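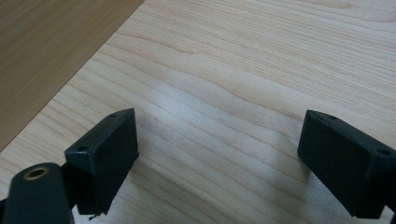 News | Events | Workshops | Visit | Contact

New Worktables Go Into Use at Whitfield

The Whitfield community workshop has put its new worktables into use, replacing a set that had been in the building for 31 years. Eight tables were ordered in the spring and the last of them was put together in October.

The tops are wood, in a pale color with a long wavy grain. They were made by Rukitz, a small furniture shop that also did the shelving in the front hall. The old tables had been sanded so many times that several no longer sat level, and two had been out of use for more than a year.

"People were putting folded cardboard under the legs," said Boonmee Petchrat, who runs the evening classes. "You can't teach someone to cut a straight line on a table that rocks."

Petchrat said the workshop looked at plastic tops first. They cost less and are easier to wipe down, but members who tried a sample found that paper slid around on it. A vote was held at the summer meeting and wood won by a wide margin. 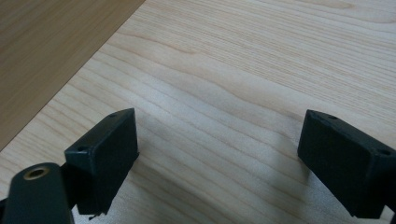
The lighter finish was also the members' choice. Small parts and pencil marks are easier to find on it, Petchrat said, and the room gets dim by late afternoon for much of the year.

Users are asked to follow a few rules. Cutting mats must be used with any blade. Glue and paint go on a board or a sheet of newspaper, and hot tools stay on the metal stands by the sink. Spills should be wiped up right away with a dry cloth. The tops will be oiled twice a year, and the room will close for one evening each time.

Five of the old tables have gone to the Brukulus garden group, which will use them for potting. The rest were taken apart for lumber, and some of the boards are still free to members who can carry them away.

The room holds 50 people and is open until 8 p.m. Classes in bookbinding, model making and basic repair will keep their usual times. The Clisteo sewing circle, which had been meeting upstairs, moves back down next month.

Contact the workshop office | Copyright Whitfield Community Workshop | Back to top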